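Flunosstead, 2020-05-18

The Guvari weather satellite will not leave the ground before June. Its launch director at the Flunosstead range said a sticking valve on the upper stage had to be replaced.

"We had 28 minutes left on the clock and the pressure reading was wrong," she said. "So we stopped."

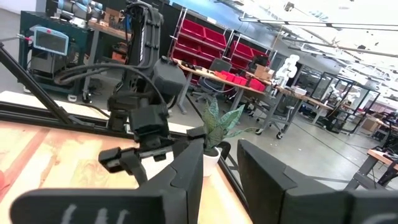
A potted plant on a wooden tabletop.

The satellite weighs 1072 kilograms and will be operated by Edine, which has waited over 30 months for a slot. Was the company annoyed? "They asked for a new date – that was the whole call."

She expects the rocket to be rolled back out once the new valve has passed its leak test. "The paperwork takes longer than the valve," she said.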